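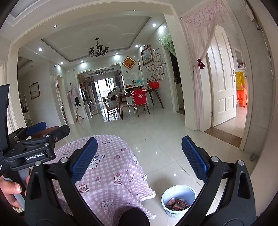 Home | Posts | Tools | About | Contact

Search this site Go

The two-clock problem, or how I lost most of March

I write software that lines up streams of data from hand-held grippers. If you want to be left alone at a party, I can recommend saying exactly that. People nod, and then they remember they left something in the kitchen.

The job sounds easy. Each hand has a gripper, each gripper has a camera, and each one also reports how far its fingers are open. You want all of it on one timeline, so that when the left fingers close on a cup and the right fingers close on its lid, the record shows them doing it in the right order. A policy trained on a record where the lid comes off before anyone has touched it will learn some very odd things about lids.

My tool for this is called Kolness. It's named after nothing. I needed a folder name, and I have regretted it every time somebody asks me what it stands for.

Version one trusted the timestamps. I know. Every device had a clock, the clocks were synced at the start of a session, and I went to lunch. It worked beautifully on short recordings, and short recordings were all I tested on, so for a while I was a genius.

Then Ah-rin Seo sent me a long one with a note that said only "is the left hand haunted?" By the end of the session the left hand was running 40 milliseconds behind the right. That's not much if you're waving. If you're passing a spoon from one hand to the other, there is a moment in the data where the spoon is held by no one at all, and it just hangs there like something from a magic act.

I blamed the network first (there was no network involved). Then I blamed the temperature, which let me spend a happy afternoon reading about crystals. Kobe Mulder asked whether I had plotted the offset against time. I said of course I had, and went off to plot it. It was a straight line, the plainest straight line I have ever seen. One clock was simply slower than the other, all session long, and always by the same amount.

So, fit a line and take it out. Fine! That was version two, and it lasted until I ran it across the whole Stestora set, 2906 episodes, and watched 7 of them come out worse than they went in. Not slightly worse, either. In one of them the left hand had been moved so far forward that it finished the task and then sat there waiting for the right one to begin.

Those episodes all had a gap in them. The recorder had dropped a run of frames, and my code, being friendly, had numbered the remaining ones as if nothing was missing. After that the line fit was working with a step in the middle and doing its best to be a line anyway. I felt for it a bit.

What I do now is less clever and has caused me a lot less grief:

- Never number frames by counting them. Carry the device's own counter all the way through, even when it's ugly.
- Split the stream wherever the counter jumps, and fit each piece alone.
- Check the result against something in the pictures themselves. When one gripper can see the other, you can compare the finger motion in the image with the finger opening the other side reported. It's slow, so I run it on a sample.
- If a piece is too short to fit, throw it out and say so in the log.

The third one was Miloslav Doležal's idea, and I argued against it for most of a week. My argument was that the hands often can't see each other. His argument was that sometimes they can. I have gone back over this many times looking for the flaw.

I also had to write a better viewer. The old one showed left and right in two windows that you scrubbed separately, so any error you found might have been your own thumb. The new one, Ritton, has one slider and draws the two finger openings as curves under the video. It's ugly. The left curve is orange because I was tired, and now there are people who rely on it being orange.

Still open: sessions where a device restarts halfway and its counter goes back to zero. Thijs Van Loon has a few of those and mentions them to me with what I can only call joy. My present fix is to treat the restart as a new recording and hope the task was over by then. I'd like something better, and I've got a half-written branch that tries to match the two sides by motion alone. So far it is very sure of itself and wrong by whole seconds.

If you have dealt with this in your own setup, write to me. I'm especially interested in whether you fit the drift per session or just measure it once per device and keep the number. I tried the second way on two devices and it held up, but I've been a genius before.

Posted 26th April

We use cookies to remember your settings. Accept Decline

Get new posts by email. Your address Subscribe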